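Ticket 449: bolts bind in three-hole planks
Product: Dramoda wooden construction set
Opened: Tuesday, May 8, 2018
Assigned to: Masaru Tsuchiya
Status: pending parts

Customer reports that the light-blue bolt stops partway through the orange plank. Same bolt goes through the long natural strip by hand. Set bought in February, stored in a heated room.

Checked with stock set 53. Bolt shaft within tolerance. Suspected paint buildup inside the plank holes. 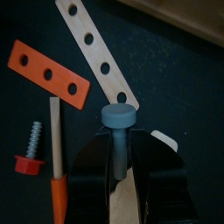
Sanded the middle hole with 400 grit, 2 passes, dry. Bolt now seats to the head. End holes left as they were for comparison; both still bind.

Bare wood strips not affected. Replacement plank requested from Jestden. Customer told not to use oil or wax on the shaft. Keep open until the part ships.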